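The tomato problem, or how I lost most of November

I promised a few of you that I would write up what went wrong with the simulated kitchen table, and then I kept not doing it, partly out of embarrassment and partly because Anisa Hartono and I were still arguing over whose fault it was. (Mine, mostly. She has been very gracious.)

For anyone who hasn't followed along, I've been building a little practice world I call Pultinent, where a simulated arm gets told to pick something up and put it somewhere else. It is a hobby, it eats my evenings, and I love it dearly. The objects come from all over the place, so the sizes can be a bit silly, and I've stopped minding. A typical job goes "take the tomato off the phone and put it in the pink box," and off the arm goes, or so I hoped. 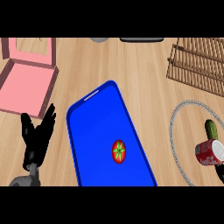
Last updated: November, 9:40 pm

The fault was in what happens when one thing rests on top of another. My grasp code asked the simulator for the height of the surface and got back the height of the table, every single time, no matter what was sitting under the target. With the tomato straight on the wood, fine. With the tomato on the phone, the fingers aimed too low by exactly the thickness of the phone, pushed down into the screen, and kept on pushing. The force climbed, the solver gave up trying to keep the two bodies apart, and the phone shot off sideways as if somebody had kicked it! The first time I saw it I laughed out loud. By the third evening I had quit laughing.

What made it so slow to find was that my logs called these runs successes. I had written the check in a hurry, and all it wanted to know was whether the tomato had left the phone. Well, it had left the phone, all right. Out of 3491 runs I had been happily counting every launched tomato as a good pick, and I even sent Zulkifli Tjoa a very proud message on the strength of it, which he has kindly not brought up since.

It was Anisa who asked to watch 50 of them from start to finish, with a pot of tea, and she spotted it before the tea was cool enough to drink.

So I've made 2 changes. The surface height now comes from whatever is directly under the object, and the arm stops dead if the downward force goes past a limit, with the run marked as a failure and no arguing. I should have had that second one from the very start. Ningsih Purba works with real arms and she was quite stern with me about it, because a flying phone on my screen costs nothing and a real arm leaning on a real phone, or on a hand, is another matter altogether. I've also rewritten the success check so that the tomato has to be inside the box and staying put.

The old numbers are gone from the results page. I'm running the whole batch again overnight, and the laptop fan is making a noise I don't care for, so the new ones may take me a little while. If you copied my grasp code before this post went up, please go and fetch the new version, and do write to me if your phone still goes flying.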